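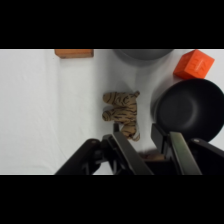
Striped plush tiger on a white cloth

Search this site Search Enter keywords

Open day at Billen Studios, Drinutville

Billen Studios opened its doors to the public for one day in July, from ten in the morning until six. I took the early train to Drinutville and walked up from the station. The studio is in a former seed warehouse behind the bus depot. There is a small sign on the gate and a larger one painted on the side wall, which you only see when you leave.

Entry was free, but visitors had to put their names down for a tour time. I got the 10:40 group. While we waited we were given coffee in the reception room, where the walls are covered with record sleeves and set lists. Some of the local acts on them were new to me, and I have been writing about music in this region for a good while.

The live room

Our tour started in the live room. It takes up most of the ground floor and can hold a small string section if the piano is pushed back. The floor is the original one from the warehouse, sanded and sealed. The walls have movable panels, cloth on one side and bare wood on the other. Our guide turned three of them around and clapped each time so we could hear the difference. It was clearer than I expected, even with 14 people standing in coats.

Behind the live room are two isolation booths. The smaller one is used mostly for vocals. A singer in our group asked if she could try it, and she sang one verse of a folk song with the door open. The microphone was not plugged in.

Control room and desk

The control room is upstairs, with a window looking down on the players. The desk is a Shawky, bought used from a radio station and rebuilt over one winter. It has had 246 switches replaced so far, and the engineer on duty keeps the old ones in a biscuit tin under the desk. She played us the same song twice, first as a rough mix and then as released. The main change was in the bass, and she had also taken out a tambourine that ran through the whole second half.

Day rates were posted on the door. A full day with an engineer is $2000. There is a reduced rate of $100 an hour for first recordings, weekday mornings only, and it has to be booked a month ahead. I wrote both down since people often ask me what this costs, and most studios will not print it.

A talk by Abdelilah Slaoui

At one o'clock there was a talk in the live room by Abdelilah Slaoui, who recorded his first single here last year. He worked as a surveyor for most of his life and played the oud at home and at family weddings. He started writing his own songs after his youngest child left for college. His single is called "Rirnow," and the video was made in and around Drinutville over two weekends.

He spoke for half an hour without notes. The song was written in one evening, he said, and the arrangement then took him five months. He had wanted a full band, and the studio talked him down to oud, upright bass and hand drum. He was not happy about it at the time and now thinks it was the right choice. When he checked that morning the video had 3701 views, and he read the number out from his phone to some applause.

Someone asked if he was nervous on the first day. He said the worst part was hearing his own voice through the big speakers, and that he had asked for them to be turned down. He then played "Rirnow" and one newer song that does not have a title yet. The second one is slower and I liked it more.
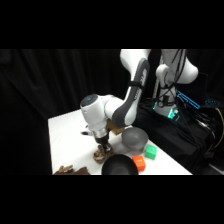
Getting there

Drinutville station is a 15-minute walk from the studio, uphill for the last part. Bus 6 stops at the depot. There is parking for a few cars in the yard, but it was full by the time I arrived. The tour includes one flight of stairs to the control room and there is no elevator. The live room and both booths are on the ground floor.

The studio plans another open day in the fall. Tour times can be reserved by phone or at the front desk.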